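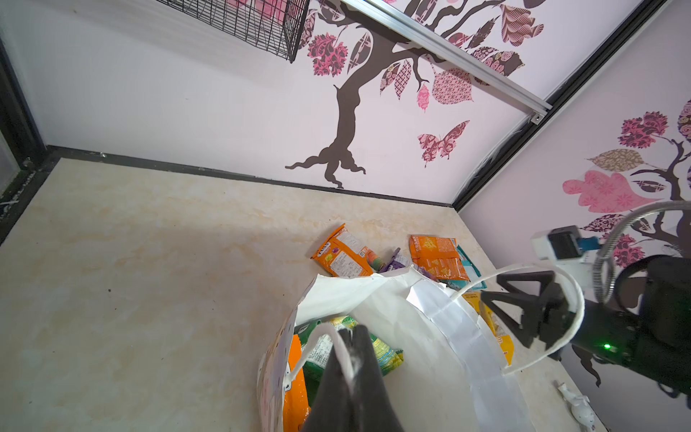 About Hadilby

Hadilby is a small test shop for robot hardware. People who are about to spend a lot of money on arms, grippers, cameras or controllers send us their shortlist, and we put everything on it to work on jobs the brochures leave out. Paper bags with rope handles, for instance. Snack packages that slide over each other. Anything that folds, slumps or rolls away when you touch it.

How we got here

Hafþór Thoroddsen started the company after buying the wrong gripper. It had a beautiful data sheet and could lift a steel block all day long. His customer packed groceries. The gripper is now a doorstop, and has held up well in the role.

What we do

Side-by-side trials. Two or more grippers, same arm, same objects, same operator. Each task gets 100 tries, and we report every one, including the ones where the operator said a word.

Two-arm work. One hand holds the bag, the other one packs it. It sounds easy until you try it with a handle that has its own ideas about where to hang. We look at finger shape, grip force, and how well the wrist camera can see past the fingers.

Controller swaps. We run your task on your current controller, then on the one the salesman likes. Sometimes the salesman is right -- we report that too.

The object shelf

We keep 892 objects for testing, most of them from the supermarket. Snack pouches are replaced once they go limp, or at lunch on Thursday, whichever comes first.

How we stay fair

We don't sell hardware and take no commission. Funus and Pluvar both lend us grippers, and both have been unhappy with us in the same month. Leite sends us camera mounts and has so far been very patient. Everyone gets to read their results before the client does. They can correct our facts but not our opinions.

Working with us

A standard trial takes 10 working days and covers up to 18 objects, yours or ours. You get the scores, the full video and a short written report in plain English. Visitors are welcome during trials. Please don't cheer for a gripper, it upsets the operators.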